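Safe Working Rules for Hand-Held Grippers in a Shared Lab
Project report, Applied Robotics Option
Prepared by Sandrine Langlois
Submitted in April

1. Background

Our option group was asked to pick one piece of equipment in the teaching lab and write the working rules for it. Most groups picked the small Nevard arm, which already has a manual and a cage. I picked the hand-held grippers. They had no written rules at all when I started, only a sheet taped inside the cupboard door that said to charge the batteries and not to lend them out.

A hand-held gripper looks harmless beside a powered arm. You hold it, squeeze the handle, and the fingers close. The recordings made with it are later used to teach an arm to do the same task, so anything wrong with the gripper ends up in the recordings too. A loose finger or a worn pad can spoil a whole afternoon's work and it may not show until somebody trains on the data weeks later.

The aim of the project was to write a short set of rules that a first-year student could follow without asking for help, and to try them out with real users for one term.

2. What we had to start from

I read the lab's general safety booklet, the supplier's notes for the Dikis gripper kit, and the log book going back to the start of the previous year. The safety booklet covers powered equipment well. It says to keep hair and sleeves clear, to know where the stop button is, and to work in pairs when an arm is live. Very little of that helps with a tool that has no motor.

The supplier's notes are mostly about assembly. They give the order of the screws and say the finger pads are a wearing part. They don't say how worn is too worn.

The log book was the most useful source. It had 241 recording sessions in it. I read each entry and marked the ones where a fault with the gripper was written down. The faults fell into a few kinds: pads, loose fasteners, a dirty lens, and a flat battery. Pads came up more than anything else. The entries were often vague ("left one slipping again") and hardly ever said what was done about it. In several cases the next group used the same tool on the same day.

3. Method

I wrote a first draft of the rules and gave it to six students from the Barros project team, who use the grippers more than anyone else. They used the draft for three weeks. I sat in on their sessions when my timetable let me, and afterwards we went through the rules one at a time and crossed out what they had ignored.

The first draft was too long. It had a checklist that ran to two pages, with a space for initials beside every line. The students filled in all the boxes at the end of the session instead of the start, so the checklist told us nothing. I cut it to a single side and moved the pad check to the top.

The second draft was used by the whole option group until the end of term.

4. The rules

4.1 Before a session

Check both pads by eye and with a fingertip. The pad should lie flat on the finger along every edge. If an edge lifts, enter it in the log before recording and tell the lab technician.

Check that the two fingers are square to each other when closed.

Look for loose screws on the top of each finger and at the joints. Do not tighten a joint that already moves freely, as it will bind.

Wipe the lens with the cloth in the case. Do not use a sleeve.

Clear the table of anything that isn't part of the task, including phones and drink bottles.

4.2 During a session

Keep your free hand out of the space between the fingers.

Start and finish each recording with the gripper open.

If something is dropped, stop the recording and start again. Don't pick the item up by hand and carry on.

Stop after 80 recordings and change operator. This number came from the Barros team, who found that their grip got lazy after that. I have no measurements to support it, and another group may want to set it lower.

4.3 After a session

Write the tool number, the task and any fault in the log. "None" is a valid entry but a blank is not.

Put the tool back in its case with the fingers open -- closed fingers press the pads together and they can stick.

Faulty tools go on the red shelf and stay there until the technician signs them off.

5. Pad condition

This was the rule we argued over most. My first wording was "replace pads when worn", and every student read it differently. Some changed a pad at the first mark, which used up our spares. Others kept going until it came away in their hand.

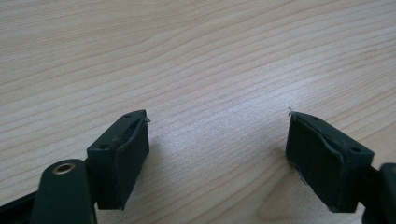
6 min read

The two pads on this gripper have gone the same way. The left one has peeled and curled along its top edge, and the right one is frayed, with a few thin fibres standing up at the tip. Under my first wording this tool could have been passed or failed, depending on who picked it up. Under the final wording it fails, for the lifted edges alone.

We settled on three grades. Grade A is flat and clean. Grade B is marked or dull but flat on all edges, and can be used with a note in the log. Grade C is any lifting, curling or fraying at an edge, and goes to the red shelf. Students found this easy to apply, and arguments about pads more or less stopped.

The Brastitico pads we bought as spares are thicker than the originals. They must be fitted in pairs. One new pad and one old one will put the grip off centre.

6. Results and limits

The log entries got better. By the end of term nearly all of them gave a tool number and named the fault properly, which they had not done before. I can't say whether the recordings themselves improved, as that would need a trained model to compare and there wasn't time for it.

The rules were tested in one lab, by students who knew they were part of a project. The lens check was skipped more often than any other. I would try putting the cloth on a cord beside the charging station, so it is in the way when you pick up the tool.

7. Recommendations

Keep the rules to one side of paper. Print the pad grades with a photo for each grade and fix them to the cupboard door in place of the old sheet. Review the 80-recording limit next year with proper measurements. Order spare pads at the start of term, in pairs.

A copy of the final rules sheet is in Appendix A and the fault categories used for the log book are in Appendix B.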